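Community
Home | News | Interviews | Clubs | Events | Contact

Back to running at 47

6 min read

She started running again on a Sunday because the shops were closed and she had nothing else to do. She was 47, she had not run since school, and she owned one pair of sneakers that she used for gardening. She got as far as the mailbox on the corner of her street in Closlow and walked home.

"I was out for maybe four minutes," she says. "I told my husband I'd been for a run and he asked me what I'd forgotten."

Two years later she runs four times a week. She works in the billing office of a dental practice, starts at eight, and asked us not to use her name, mostly on account of her patients. "They already tell me about their knees. If they read this they'll never stop."

We talked at her kitchen table for most of an afternoon. She had a training diary in front of her, a school exercise book with a green cover, and she looked things up in it when she was not sure.

The first months were slow. She ran to the mailbox, then past it to the church, then to the bridge. She did not use a plan. "I had read a few of them and they all began with something I couldn't do," she says. "Run for ten minutes, walk for one. I couldn't run for ten minutes. I could run for one and walk for ten, so I did that."

By July she could keep going for 20 minutes without a break. She also had a sore shin, which she ignored for three weeks. It got worse. She ended up taking most of the next two months off, and she is still annoyed about it.

"I would tell anyone my age to stop when it hurts on the bone," she says. "Muscle is one thing. I was stiff all the time and that was fine. This was a spot I could put my finger on, and I went on running on it because I'd paid for new shoes."

The shoes were a pair she had picked for the color. When she was able to run again she went to a proper store in Bivedville and had the assistant watch her jog up and down the sidewalk. She came home with a pair half a size larger than she had ever worn. She has bought the same model three times now.

It was the physical therapist who told her to get off the road for a while and try a track. She did not like the idea. Tracks were for people in club shirts, she thought, and she expected to be in the way.

"I sat in the car the first time," she says. "I watched for a bit and then drove home. The second time I went in and stayed in the outside lane. A man passed me over and over and he said good morning every single time."
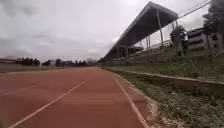
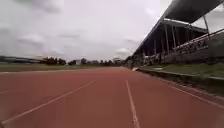

The track, looking down the straight. The surface is worn in places.

She has now been going on Tuesdays and Saturdays for more than a year. What she likes is that the distances are not open to argument. On the road she used to round up. On the track she found out that what she had been calling a mile was a good deal less.

Her main session is simple. She warms up for ten minutes, then runs 600 meters at a pace where she can say a few words but would not want to. She walks until her breathing settles and does it again. When she started she could manage two of these. Now she does five, or six if she slept well. She does not sprint and has no plans to.

She says the walking part is where most beginners go wrong. "They feel silly walking, so they jog, and then the next one is bad and they think they're unfit. Walk. Have a drink. It's part of it."

Did she ever join a club? She did, last spring. The Durero Road Runners meet on Thursday evenings and she goes to about half of the sessions. There is a group for people who run slowly, and it is the biggest group they have. She had not expected that. Afterward they go for noodles at Fung, across from the bus station, and she admits there have been weeks when she turned up only for the noodles.

Her first race was the club's own 10K. There were 481 finishers and she knows exactly where she came, but she would rather not have it printed. "I wasn't last," she says. "I was in front of a man dressed as a lobster, but he'd stopped to help somebody."

Her family has got used to it. Her husband bikes beside her on long runs and carries the water. Her younger daughter came along twice and decided against it. The dog is too old.

She turned to the back of the diary, where she keeps a running total of her miles. It stood at 1,671, and that includes the walking. She sees no reason to leave the walking out – it was on foot and she was there.

The next thing is a half marathon in the fall. She has put her name down and paid, and she has already chosen the week when she will stop adding miles, so that her shin gets a say in it. If it hurts on the bone she will pull out. She said this twice, and the second time she wrote it in the book.

Before we left she wanted to add something for people who are thinking of starting. "Go out the door slower than you think you should," she says. "And don't buy shoes for the color."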